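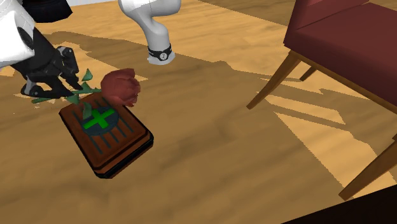

Red rose and the red chair, on the golden brown boards

rowbotham_r
Evening all, and sorry in advance for the ramble! I'm trying to settle on a floor finish for our back bedroom in Uvbridge and I've gone round in circles since December. The render up top is the sort of golden brown I'm after, with the grain so soft you barely notice it, and I do like how a red seat sits against it. Our own boards are old pine, a bit orange, and they drink up anything you put on them. Has anyone used oil on pine and been happy with it a year later?
Reece

gilbythesea
Hello Reece, lovely colour, that. We oiled ours and I'd do it again tomorrow (my knees might not agree). Thin coats, wipe off the extra, and leave it overnight even if it feels ready at teatime. Ours took 7 days start to finish, mostly because the dog had to live at my sister's.

plank_and_pour
I'll have to disagree with gilbythesea, kindly meant! Oil on old pine goes more orange every summer, in my experience. I'd go for a matt water-based varnish with a touch of brown in it. Also, I wouldn't trust a computer picture for colour, my screen shows that floor nearly toffee.

gilbythesea
Well, ours hasn't gone orange, but the room does face north so perhaps we've been lucky.

marmalade712
Do a test patch inside a cupboard, Reece, and look at it morning and evening before you buy a big tin. I skipped that and lived with a floor the colour of strong tea for two winters.

rowbotham_r
Thank you all, so kind. Cupboard it is, one patch of each, and I'll come back when they've dried.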